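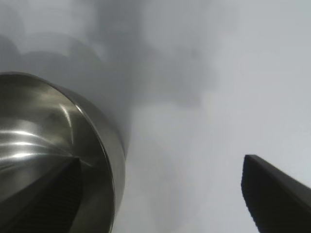 待機項

Cleseoの計画器には、由来のわからない待機が一つ入っていた。

片方の指をカップの内側へ入れ、もう片方を外側に残し、縁を挟む直前で12秒止まる。動作木の該当ノードには hold_before_close という名前がついており、引数は秒数だけで、終了条件がない。コメントは一行だった。「消さないこと。PF」

ケリー・ホロックスがこのノードを引き継いだのは、前任者のポーリーン・フェアクラフがMimomskaの拠点へ移った翌週である。引き継ぎ文書は整っていた。座標系の定義、校正手順、ログの保存先、再起動の順序。待機についての記述はなかった。

Rowbothamの社内規約では、根拠のない定数は発見者が調べて、根拠を書くか消すかすることになっている。ホロックスは課題票を起こし、題名を「待機項の根拠」とした。優先度は低にした。

最初に疑ったのは時刻のずれだった。手首カメラの画像と関節角では到着時刻が違う。測ると遅れは22ミリ秒で、分散は小さく、補間器がすでに補正していた。待機が時刻合わせのためだとすれば長すぎる。ホロックスは測定値を課題票に書き、次の項目に移った。

次は知覚だった。知覚側はVavariという別のプロセスで、縁を楕円弧として当てはめ、内壁、底、内容物の三層に分けてから計画器に渡す。研磨されたステンレスはこの種の処理と相性が悪い。内壁に白い反射が横縞になって並ぶと、エッジ検出器はそれぞれを縁の候補として数える。候補が増えると当てはめは不安定になり、縁の推定位置が一周期ごとに飛ぶ。Vavariはこれを時間平均で抑えていた。平均の窓は短く、12秒には遠く及ばない。

ホロックスは過去の記録を48回分取り出し、待機中の縁の推定値だけを並べた。どの回も初めのうちに収束し、そのあとは平らな線が続いた。平らな部分では何も起きていない。計画器も知覚器も制御器も、同じ値を互いに渡し続けているだけである。

記録の一つを静止画で送っていくと、粒の層の途中に暗い部分があった。
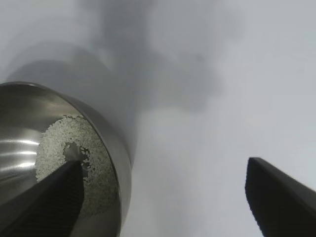

カップの底。粒の層の中央付近に金属面がのぞく。

Vavariの三層分類では、この領域のラベルが揺れていた。「底」と出る周期と「未定」と出る周期がある。金属の底は灰色で滑らかで、深度が取りにくい。分類器は周囲の粒から高さを借りて補い、補った値の信頼度を下げ、信頼度が下がったために次の周期で捨てる。捨てた周期にはまた借りる。小さな発振だった。

縁の把持には底の高さを使わない。使うのは指先の下限高さの検査だけで、その検査は待機の前に済んでいる。したがって発振は待機と関係がない。ホロックスはそう書いてから、別の課題票を起こして発振のほうをそちらへ移した。

シミュレータで待機をゼロにした。把持は成功した。条件を変えて何度か繰り返したが、差は出なかった。実機でも試す許可を取り、速度の上限を下げて実行した。指は縁の位置に着き、止まらずに閉じた。力の波形は仕様の範囲に収まっていた。

消してよい、という結論になる。残る手続きは、署名者本人への照会だけだった。

ホロックスは社内の連絡欄に書いた。

「hold_before_close の12秒について。時刻補正、縁の収束、力制御のいずれにも必要が認められません。ゼロにした実機試験でも差がありません。削除してよいでしょうか」

返信は夕方に来た。

「必要ありません。計画器のための時間ではないので」

続きは少し遅れて届いた。

「そのノードを書いたころ、停止ボタンの担当は私ひとりでした。画面で縁の推定を見て、指先を目で見て、もう一度画面を見て、押すか押さないかを決める。自分の所要時間を測ったら中央値がそのくらいでした。仕様書に操作者の項がなかったので、ノードの引数にしました」

ホロックスは動作木を開き直した。木の中には、センサーの遅れも、モータの遅れも、通信の遅れも、それぞれ名前のついた項として入っている。人間の遅れに対応する項は検索しても出てこなかった。出てこない理由はいまわかっている。hold という名前で入っていたからである。

「測定の記録は残っていますか」と書いた。

「20回以上測りました。表はもうありません。測り方は簡単です。画面、指先、画面です」

ホロックスは待機を12秒に戻し、実機の前に座った。実行を押し、指が位置に着くのを待つ。画面の縁の推定を見た。楕円弧は動いていない。指先を見た。内側の指の先は粒のほうを向いている。画面に目を戻すと、残り時間はまだかなりあった。

もう一度やった。今度は底のラベルが気になり、そこで目が止まった。「未定」が「底」に変わり、また「未定」に戻った。押すかどうかを決める前に指が閉じた。波形は仕様の範囲だった。

三度目の前に、計測用の短いスクリプトを書いた。キーを押すと時刻が残るだけのものである。目を画面に置いたとき、指先に移したとき、戻したとき、決めたとき。列の名前を四つつけ、操作者の欄を加えた。自分の名前を入れ、その下に空の行を一つ残した。

課題票の題名は変えなかった。本文の末尾に次のように追記した。

「当該の待機は操作者の判断時間に由来する。制御上の必要はない。定数での実装をやめ、操作者の確認入力を終了条件とするノードに置き換えることを提案する。時間切れの既定動作は停止とする。既定値は再測定後に決定」

差分には名前の変更も含めた。新しい名前は operator_decision である。コメントの行は残したままにして、レビュー担当の欄にポーリーン・フェアクラフを指定した。

承認の前に、指摘が一件ついた。

「時間切れの単位が書いてありません」

ホロックスは引数の説明に「秒」と書き足し、再提出した。それから実行を押し、画面を見た。

シェア 22 コメント 0
© 2025 無断転載を禁じます お問い合わせ ページの先頭へ戻る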